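Ernville Repair and Reuse Workshop
Progress report to the Drarka Fund, second period

Dear Ayten Tuncer,

We have had a wonderful few months and I'm glad to be able to send you this while it's all still fresh. Your grant was meant to do two things: get the Saturday-style repair sessions running on a regular evening, and set up the parts library so that people in Bodia and the villages beyond it could borrow what they need by post. Both are up and going, and one of them has grown a good deal faster than we planned for.

Repair evenings

We held 34 evenings in this period, which is every one we had scheduled. Doors open at 6 p.m. and we stop taking new items at 8:30, although the kettle tends to stay on longer than that. Visitors brought in 555 items. Lamps and toasters are still the most common, with sewing machines catching up quickly (we now keep two people on the rota who know their way around a bobbin case). Radios were the nicest surprise. Several came in from the same street after one neighbor got hers playing again and told everybody!

The things we turn away are mostly microwaves and anything with a swollen battery. We have put a clear note on the sign-up page and that has saved people a wasted trip.

Parts library

Benedikt Stüber has taken charge of the catalog and it is a joy to use. Every belt, switch, fuse and knob has a number, a drawer and a line saying what it fits. In February we opened it to borrowers outside town, and requests started coming in the same week. Our partner workshop in Sauerland sent us a whole shelf's worth of old turntable parts in exchange for our spare vacuum hoses, and both sides think they got the better deal.

Postage has cost more than we budgeted. We moved money over from printing to cover it, as you agreed by email, and the library is now back within its line.
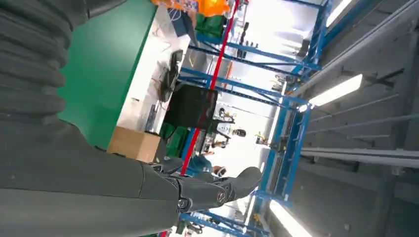
In the workshop, with the green work surface, a cardboard box and a green crate.

Training

Four new repairers finished the basic electrical safety course and are working alongside experienced people until they feel ready to take a bench alone. Two of them had never opened a plug before they joined. I can't tell you how good it is to hear them explaining a blown fuse to somebody else's grandfather.

We had hoped to run the textile course as well, but our tutor moved away and we are still looking. I would like to carry that part of the training money into the next period if you are happy with that.

What comes next

We want to try a daytime session for people who can't get out in the evening, starting at 10 a.m. and built around small household items. The library needs more drawers, and Benedikt has a quote for those which I'll send on separately. We are also talking to the Bodia school about a bicycle afternoon in the spring.

The spending sheet is attached, along with the repair log. Please do come by one evening if you are passing through Ernville, and bring something broken!

With warm thanks from all of us at the workshop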